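In Praise of the Big Metal Bin

January 18, 2021

I have been promising for ages to write something about the bin, and every time I mention it my sister says that no one on earth wants to read a blog post about a bin, and every time I do a post about bread instead. But it's cold out and I've had two cups of tea and the bread can wait, so this is the one, and she can skip it if she likes!

For those who are new (hello, and thank you for coming over from the quilting post, I'm still working through your comments), I sort for a living. I work at Protden, in the part of Ornel down by the old feed store, and what we get is other people's small things. Kitchen bits, bath bits, toys that have lost their set, lids, pouches, the ends of stock from shops that closed. It comes in mixed and it goes out unmixed, and between those two there's a lot of standing up. We have shelves with 200 labeled tubs on them, and I could draw you a map with my eyes shut, except for the bottom row, where I always get the funnels and the bath plugs the wrong way around.

Before anything gets to a tub, though, it goes in a bin. I've come to have strong feelings about bins, in the way that some people have strong feelings about frying pans.

Cardboard, plastic and why I gave up on both

When I first started (it was September, and so hot that the tape wouldn't stick) everything got tipped into big cardboard boxes. I loved those boxes for a week. They're light, you can write on them, and if one gets nasty you flatten it and go get another. The trouble is that a cardboard box is deep and has dark corners, and small things go down into the flaps at the bottom and stay there. I once found a whole family of egg cups under a flap, months after we'd listed them as missing. I'd even written a rather stiff email to the people who sent them, and then I had to write a second email, which was less stiff.

Then we had the plastic ones, the Sirier crates, which stack beautifully and come in a cheerful green. I'll say this for them, they're easy to carry. But anything slightly sticky grabs hold of that plastic and won't let go, and they bow in the middle when they're full, so all the heavy stuff slides to the center and lands on top of all the breakable stuff. I still use them at home for potatoes and for the dog's towels, and I have no complaints at all about them there.

What I want from a bin is pretty simple. I want to see the floor of it. I want the sides to lean outward so my elbows have somewhere to go, and I want to be able to drop a saucepan lid in without feeling guilty. Wide and open and made of metal, please, and I don't care one bit what it looks like.

How a good bin gets its face

A new metal bin is almost too smart to use. It's got that clean gray shine, and you find yourself setting things down in it like you're laying a table for the minister. That lasts until the first box of cutlery. After that it starts to get marks, and the marks spread out from wherever people do the most reaching, and after a year or two you could pick your own bin out of a line of them.

Ours has earned every mark. The floor is scratched all over, pale scratches mostly, with whitish worn places through the middle and over to the right, and there's a broad dark smear on the inside of the far wall with a blackish smudge in it that I have been meaning to go after with a scouring pad. I keep not doing it. It's become a bit of a landmark. I'd be sorry to see it go, in the same way I was sorry when my mother finally painted over the pencil lines on the pantry door.

It does need a wipe now and then, and I'm fussy about how. Warm water, a squirt of dish soap, an old cotton pillowcase cut in half, and then a second pass with the dry half. I don't use anything scratchy on the rims, where your sleeves go. And I pick the bits out before I start wiping, or you end up chasing one crumb of tape from corner to corner for ten minutes, muttering. There's a little white scrap sitting up on the far rim in the picture, over by the left corner, and I'd like it known that I noticed it before any of you wrote in.

The purple one, off by itself

Now, I do like a nearly empty bin. When it's full it's just work, but when you get down to the last few things you start to see them one at a time, and I get fond of them. In the picture you'll find most of them huddled over toward the right, and then away on the left, with all that bare metal to itself, there's a purple thing. Soft-looking, more or less four-sided, with a raised round part in the middle and a small whitish cap or spout poking out of its side.

I've looked at it a good deal and I'm not going to tell you what it is, for the plain reason that I don't know. My guess changes with my mood. What I do know is that it's the piece I'd reach for first, every time, and I've had a long and friendly argument about this with Saodah Entili, who sorts at the next table and was taught by her aunt in Nyaga to leave the odd one until last.
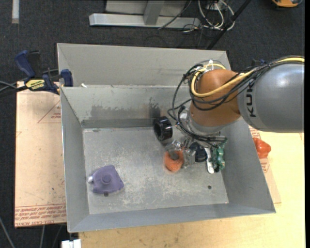

Odd one first, or odd one last?

Saodah's way goes like this. You take the cluster first, the things that are touching, and you work outward from there, and the thing on its own just waits. She says a cluster only gets worse if you leave it. Things lean on other things, something tips over, and then you've got a string wrapped around a handle and you're in for a long afternoon. The lonely piece isn't going anywhere and isn't bothering anybody. She's very calm about it. She's very calm about most things, and she hums.

My way is to take the odd one right off. It's sitting there in the open, it takes one second, and then there's a clear half of the bin to spread the others into if they need spreading. I also think it's good for the spirits to begin with an easy one. I do my mail like that, and the laundry too (socks that already match, then shirts, then that fitted sheet).

We did once try to settle it. There was a slow patch in the fall when we'd finished the tubs by lunch, so we each worked our own way through the same kind of mixed load and kept a tally on the back of a delivery slip. Saodah did 91 pieces before the kettle boiled dry and we had to stop and deal with the kettle. My own tally got used to wipe up the water. She has been very gracious about claiming this as a win.

Soft things and hard things

One point we do agree on is that soft things want a different hand than hard things. A tin or a block you can grab from anywhere. Something soft and squashy, or anything that might have a cap on it, I like to take around the body and never by the cap, and I set it down cap upward until I've had a chance to look it over. I learned that from a bottle of bubble bath, and so did my shoes.

Clear packaging is its own headache. It shines, it catches the light, and you can look straight through a bag and swear there's only one thing in there when there are two. I tilt those toward the window before I decide on a tub. If the window's no help I give them a little shake by my ear, and Saodah pretends not to see me do it.

And do run your hand along the corners before you call a bin finished! Sloping sides bring most of it down to the floor, but flat things love to lie up against a wall and keep quiet. Playing cards are terrible for it. So are those thin rubber jar openers.

Doing it at home

A few of you asked after the pantry post whether any of this is useful in a house where there isn't room for a great big metal bin, and I think it is, on a smaller scale. I use a roasting tin. The largest one I own, the one that only fits in the oven at a slant. When the junk drawer gets so it won't close, I tip the whole drawer into the tin and carry it over to the kitchen table where the light's good, and I sort from there, straight into jars and envelopes. The drawer gets wiped while it's empty. You'd be amazed how much of what's in there is just rubber bands and the tags off bread bags.

The trick is to keep the tin shallow. One layer, maybe a bit more. If you're digging, there's too much in it, so put some back in the drawer and do two rounds. My neighbor tried it with her sewing things and got through roughly 2,000 buttons over a weekend, which she has now put into little glass jars by color, and I'm more jealous than I can say.

I keep four envelopes going at a time: one for the shed, one for the desk, one for my sister, and one marked with a question mark. The question mark one is always the fattest. I go through it at the end of the month with the radio on, and whatever I still can't name goes back in for another go.

Next time it'll be the seeded loaf, I promise, and the notes for people with small ovens. If any of you have a guess about the purple thing, leave it in the comments and I'll read them out to Saodah at lunch.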